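# About Gumness

Gumness sorts, repacks and labels small parts for people who have too many of them. Beads, watch screws, fishing swivels, model railway fittings, sewing notions, dental burrs. If it fits in a compartment box, we will probably take it on.

We started in a spare room in Vurville with a single customer, a haberdashery called Cendetti that was closing its upstairs store and had drawers of mixed buttons going back decades. The job was meant to take a fortnight. It ran until December, and by then two other shops on the same street had asked for a price.

We now work from a ground-floor unit and hold 219 customer layouts on file. A layout is a plan of what goes in which compartment, drawn up with the customer and kept so that a refill order can be packed the same way each time. The smallest has two compartments. Most have nine, three rows of three, as that suits a drawer and leaves each cell big enough to get your fingers into.

## How we work

Every job begins at a table with a sheet of pale paper laid over the top. Small dark parts show up on it, and when the job is done the sheet can be lifted and anything left on it tipped into a tray. We change the paper between customers. One job is on a table at a time.

We prefer clear or smoke-tinted plastic boxes with fixed partitions. Boxes with removable dividers are more flexible, but fine parts work their way under the dividers and end up next door. We will use them if you ask us to.
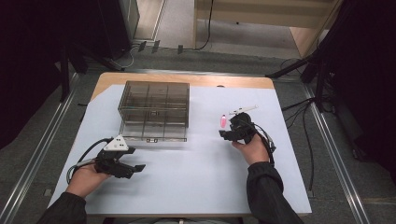

Boxes are filled from the back row forward, with the latch side facing the packer. Labels go on the lid and follow the same order, so the bottom line of the label is the row nearest the latch. Customers who have their own system can send us a sample box and we will copy it.

We don't grade by colour unless it is written on the order. Shades are hard to agree on by phone, and we have redone enough grey buttons to be careful about it. Sizes are checked against a gauge.

## What we take

- Mixed lots of up to 1800 pieces at the standard rate
- Larger lots by quote
- Refills to a layout already on file
- Empty boxes, labelled to your list

We don't handle batteries, medicines, live ammunition or anything that has to be kept cold. Oily parts need to be degreased before they reach us.

## Sending us a job

Pack each mixed lot in a sealed bag inside a rigid carton, and put a copy of your order in with it. Turnaround is about 2 weeks from arrival. Freight both ways is at the customer's cost, and we use Ó Ceallaigh for local pickups in Vurville and the surrounding towns.

Parts we can't identify come back in a separate bag marked "unsorted". You aren't charged for those.

Page last updated Oct 11, 2024.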